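Bitard Sheet Vinyl – Frequently Asked Questions

Which rooms is it suitable for?
Offices, corridors, labs and treatment rooms. For loading areas or anywhere used by forklifts, ask us for the Callitz range instead.

What sizes do you supply?
Rolls are 2 metres wide. Cut lengths are sold by the metre, with a minimum order of 3 metres.

Can it go over an existing floor?
Over sound concrete or screed, yes. Old carpet and cushioned vinyl have to come up first. Small cracks can be filled with Eduno levelling compound – leave it overnight before laying.

Do I need to weld the seams?
In wet rooms, yes. In dry offices a glued butt joint is enough.

How do I clean it?
Sweep, then mop with a neutral cleaner. Do not use wax or solvent polish.

How long is the guarantee?
Two years on materials. Fitting is covered separately by your installer.

How much is delivery?
Free on orders over £1,680. Smaller orders are priced by postcode.

Can I get a sample?
Yes, up to three colours per customer. Write to the Palaniappan Road depot or use the contact form.

Prices last checked November 2020.
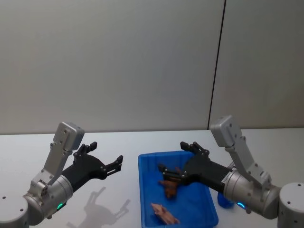

White tabletop with blue tray, light grey wall behind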